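Search the shop
Enter keyword or item no.
Go

Firnora Wide-Margin Study Bible

Four Gospels side by side, with the rest of the New Testament following in single column. If you have ever sat with three Bibles open on your knees trying to compare one verse, you will love this one!

The Firnora was put together by Hannelore Thaler and Máté Hegyi, who wanted a Bible you could really write in. The outer margins are 40 mm wide, the paper is thick enough for a fine pen, and the parallel passages line up across the page so your eye can travel straight from Matthew to Luke and back again. There are 15 maps at the end, all redrawn, and I keep getting lost in the one of Galilee (in the best way). 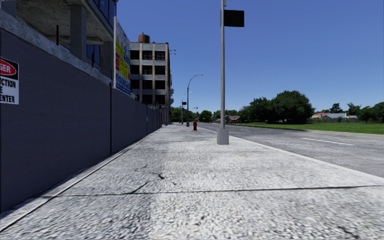
Pavement beside a grey hoarding.

The notes are short and plain. Octavio Cuadros wrote the ones on the parables and they are a joy to read - he tells you what a mustard seed would have meant to a farmer and then lets you get on with it. Where older translations differ, the other wording is given at the foot of the page, so you can see the choices for yourself.

It lies flat from the first chapter, even on a small table, and there are two ribbons. Our July reading group has been using it for Mark and several people have nearly filled their margins already!

Details
Pages: 469
Binding: sewn, cloth over boards
Type: black throughout, chapter numbers in the margin
Ribbons: two, dark green
Item no.: 299

Slipcase sold separately. Large-print edition in preparation.

Related items
Skimura Fine Pens for Thin Paper
Zultel Folding Book Stand
A Year in the Psalms, Anselmo Tejada
Letters to Young Churches: A Reader's Guide, Amos Park

Contact us | Copyright Firnora Books | Back to top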